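Notebook, bench arm, plate-to-bucket task
Jan 24, 2020
Written up by Asanka Patwary. At the bench: me, Dayana Barrera, Aqeel Talpur for the second half.

Goal for the day

Get the new grasp selector (Stoter, branch "yaw-clip") running on the arm with the Calleck planner, and find out why it hesitates over the plate. Liam's note from last week says the gripper stops above a cube, waits, moves a little sideways, waits again. I wanted to see that with logging on before changing anything.

Setup is the usual one. Blue cloth, white plate, red cubes, black bucket next to the plate. Cubes go from plate to bucket one at a time. Order is free, the selector picks. No scripted positions except the drop pose over the bucket, which is fixed in the config as drop_a.

Software as started:
Stoter yaw-clip, built this morning from Dayana's checkout
Calleck planner, unchanged
Dewan logger at full rate, joint states and commands both
Servo bus driver with the retry patch from Graça, merged to main

First thing that went wrong was the build. Stoter wanted the old message definition for GraspCandidate and the logger wanted the new one with the score field. Dayana rebuilt both against the new one. The old one is still in the shared folder and somebody will pick it up again, so I renamed it to GraspCandidate_old. If your build breaks on that name, you were using the wrong file.

Second thing was the home pose. The elbow offset in the config had been edited by hand and did not match the calibration file. The driver reads the config last so the config wins. I put the calibration value back and deleted the override. We should have one place for this. Opened a ticket.

Baseline runs

Ran with the old selector first so there is something to compare against. The log has 3471 planner calls for the baseline block, of which 258 came back with status NO_CHANGE. That status means the planner was asked for a new path and returned the one it already had. It should be nearly free but each call still blocks the executor until it returns.

The waiting matches what Liam saw. In the joint trace it is a flat section, then a small step in base yaw, then another flat section. It happens in the approach stage, with the jaws already open and the gripper low over the plate.
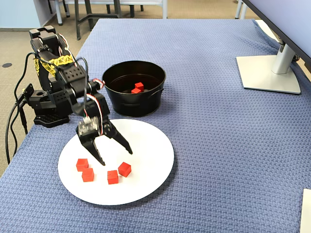
What the trace says

I went through the approach stage call by call with Dayana. The sequence is like this. The selector scores all visible cubes on every camera update. When two cubes are near each other their scores are close, and small noise in the detected position is enough to swap first and second place. The executor sees a new target, drops the path it has, and asks Calleck for another. By the time that comes back the scores have swapped again.

So the planner is fine. The selector has no memory of what it already chose.

Worst gap in the baseline log between a target change and the next motion command was 790 ms. Most are far shorter. Dayana thought the long one might be the bus driver retrying, so we checked the driver log for that time and there are no retries in it. It is two planner calls back to back with the second one queued.

Change 1: hold the target

Added a hold to the selector. Once a cube is chosen, it stays chosen until one of these:
the grasp is reported closed
the detection for that cube is lost for longer than hold_timeout
another cube beats its score by more than hold_margin

Both parameters are in stoter.yaml. I started with hold_margin at zero to confirm that it reproduces the old behavior, and it does, flat sections included. Then raised it in small steps until the swapping stopped in the log. Left it at the lowest value that gave a clean approach trace. Do not raise it much further. With a large margin the selector will hang on to a cube that has been pushed into a bad spot by the finger, and then we get a poor grasp where there was a good one next door.

Change 2: yaw clip

The branch is named for this one so I should describe it. The selector used to propose any wrist yaw that lined up with the cube faces. A cube looks the same every quarter turn, so there are always several equally good answers, and the old code took the first in the list. Sometimes that meant a long wrist rotation for no benefit. The new code wraps the yaw to the nearest equivalent of the current wrist angle and then clips it to the allowed range.

The clip had a bug. It wrapped first and clipped after, with no check that the clipped yaw was still lined up with a face. Near the end of the range you got a grasp at an angle that suited nothing. Aqeel caught this by reading it, before we hit it on the arm. Fixed by generating the equivalents first, throwing out the ones outside the range, then taking the nearest of what is left. If nothing is left, the cube gets skipped for that cycle and a warning goes to the log.

Added a unit test with 76 yaw values across the range, both limits included. It fails on the old clip and passes on the new one.

Neighbor penalty

With both changes in, the next problem is the group case. The penalty for nearby cubes is computed from center distance only. It does not care which side the neighbor is on. A neighbor sitting in line with the jaws is a real problem, a finger has to come down there. A neighbor off to the other side is harmless. The selector treats them the same.

You can get the opposite problem too, where the lone cube is the obvious first pick and the selector still goes for one in the group on account of a shorter path. The path term and the neighbor term are on different scales and nobody has tuned them together.
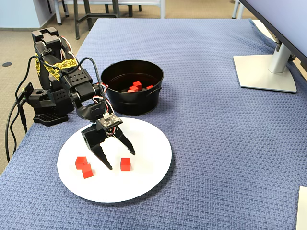 Three cubes grouped on the left of the plate, one by itself to the right under the open jaws.

For an arrangement like that the selector ought to take the single one first and leave the group for later. I replayed the recorded detections offline with the neighbor weight doubled and it does pick the single one every time. I have not doubled it in the live config. Graça has the replay set for other tasks and I want her to run it there first, since those objects are not cubes and the penalty may be doing something useful for her.

Sketch for a proper fix: replace the center distance with a check of the two finger footprints against neighboring cube outlines, at the proposed yaw. The footprints need to be separate because the gripper does not present two identical shapes to the plate. Aqeel says Pralline already has the outline test, written for the tray project, and it can be lifted with minor edits. He will look.

Detection notes

The overhead lights give highlights on the plate. The detector thresholds on color first, so white glare alone does not produce false cubes, but it can bite into the edge of a mask and pull the center over. I think that is a good part of the position noise that made the scores swap. Holding the target hides the symptom. It does not remove the noise.

Things to try on the detector, in this order:
fit a square to the mask before taking the center
average the center over a few updates while the arm is in approach
drop updates where the finger overlaps the mask

The last one matters more than I expected. When a finger is down beside a cube it covers part of it from some views, and the reported center moves away from the finger. The controller then follows the moved center. Dayana found it in the trace as a slow drift during descent.
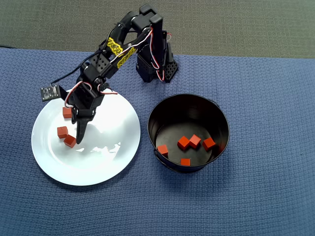
Finger tip down next to a cube, view toward the base. Glare in the lower right of the plate's well.

For now I freeze the target pose when the gripper goes below the descent height. Crude, but the cubes are not going anywhere unless we touch them. The freeze is a flag, freeze_on_descent, default true in our config and false in the shared default so it does not surprise anyone else.

Bucket side

Not much to report on the software. Drop pose is fixed, so the cubes end up lying however they fall. The task-done check reads only the plate region. Liam asked whether we could use the bucket region as a cross-check. We could, but cubes in there overlap from the side view, and the dark interior changes the exposure. I would leave it as a logged value and not gate anything on it.

One planner item. The waypoint between plate and bucket is placed by hand and is higher than it needs to be. Calleck will find a lower path over the rim if the waypoint is removed, but the bucket is in its world model as a plain cylinder with no side handle. Add the handle before removing the waypoint. I mean this, please do not remove it first.

State at end of day

Merged: GraspCandidate rename, home pose override removed, target hold, yaw equivalents fix with test.
On branch only: freeze_on_descent.
Not started: finger footprint check, square fit, bucket handle in world model.

Logs are under the Dewan share in the folder for this bench, baseline and yaw-clip kept separate. The first yaw-clip log has a wrong header, it says baseline. Go by the folder and ignore the header.

To do
Graça: replay with doubled neighbor weight, send me the picks that changed.
Aqeel: outline test from Pralline, check whether it assumes convex shapes.
Dayana: plot center drift against finger height from the descent sections.
Liam: look at why the executor blocks on NO_CHANGE. It could return early.
Me: write up the stoter.yaml parameters, then clear the old checkouts off the bench machine.

Added later, same evening: hold_timeout is in seconds in the yaml and in milliseconds in the code comment. The yaml is right. Comment fixed.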